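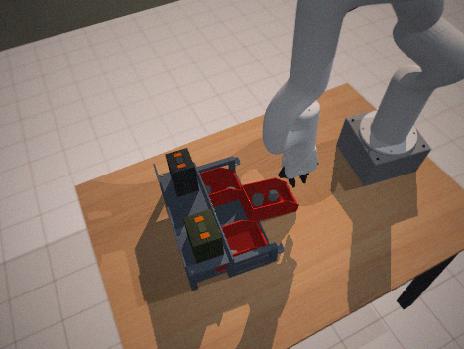

Entraide Varbridge – Équipe Magasins et concessions

## Reprise d'une concession en grande surface : qui porte le stock ?

Notre sellerie (5 points de vente) ouvre 2 corners chez Gimden en décembre. Le contrat prévoit une surface de 29 m² et un encaissement par les caisses de l'enseigne. Le stock reste-t-il à notre bilan jusqu'au passage en caisse ? Et comment traiter les retours clients faits à l'accueil Gimden ? Le contrat ne dit rien sur ce point.

Osvaldo Guerra

### Réponses

**Arnout Van Loon**

Tout dépend de la qualification du contrat. En dépôt-vente ou en commission-affiliation, la marchandise vous appartient jusqu'à la vente : elle reste dans votre inventaire, sur un emplacement distinct par corner. En achat ferme, elle sort de votre stock à la livraison. Vérifiez la clause de transfert de propriété, puis celle d'assurance, les deux ne coïncident pas toujours.

Pour les retours, demandez un avenant avec trois mentions :

- délai de remontée du ticket de retour ;
- état de l'article (revendable ou non), avec code motif ;
- imputation sur le relevé du mois en cours.

Côté logiciel, créez un dépôt par corner, type « externe ». Ne réutilisez pas le code du magasin de rattachement – les écarts d'inventaire deviennent impossibles à ventiler.

**Benedito Sampaio**

Chez nous c'est Gimden qui gère tout, je n'ai jamais eu à m'en occuper. Appelle ton contact.

**Aroha Pearce**

D'accord avec Arnout. J'ajoute les casques : chez Teixeira, nous excluons de la remise en rayon tout casque rendu, même sous emballage, code motif 86. À prévoir dans l'avenant. Pour les selles, retour uniquement en magasin propre, avec contrôle de l'arçon.

*Réponse retenue par l'auteur : Arnout Van Loon*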